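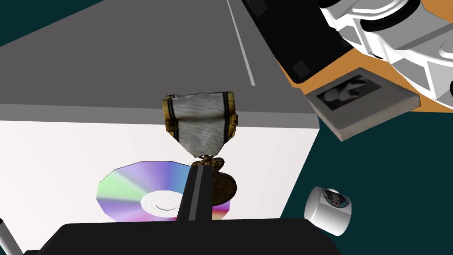
Campbell Hall open day, pre-opening checklist
Simulated pick demo, Prillness stand
Checked 30 November 2022, before doors

1. Barrier line 6 feet from the demo screen. OK.
2. Cables taped down at the visitor side. One strip lifting by the Teno charging point. Redone.
3. Simulation loads from cold start. OK on second try. First try hung at the login page.
4. Wrist view shows on the big screen. OK. Medal between the viewer and the white block, disc and mug both in view.
5. Small items load with the cabinet. Pen, knife, purple box and mug all present. Leave the layout alone between groups.
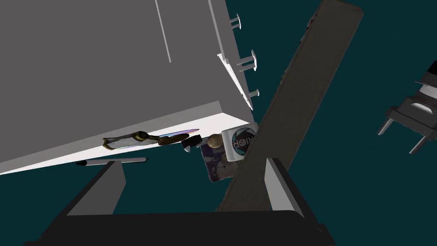
6. Stop key works from the visitor keyboard. Pressed 11 times, stopped 11 times. Label is worn, print a new one.
7. Group size. Room limit is 200, stand limit is 11. Sign still shows the August number. Replace.
8. Sound level at the front row. Not checked, speaker was out on loan to the next stand.
9. Open gripper, nothing held, plain background. View is clear and both fingers can be seen. Use for the safety talk.

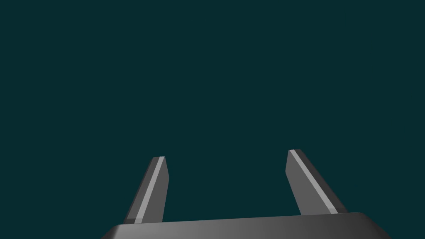
Stukus asked that the safety talk come before the first pick, and that the stop key be shown to every group, including late arrivals. Added to the host sheet.

Open items: 7, 8.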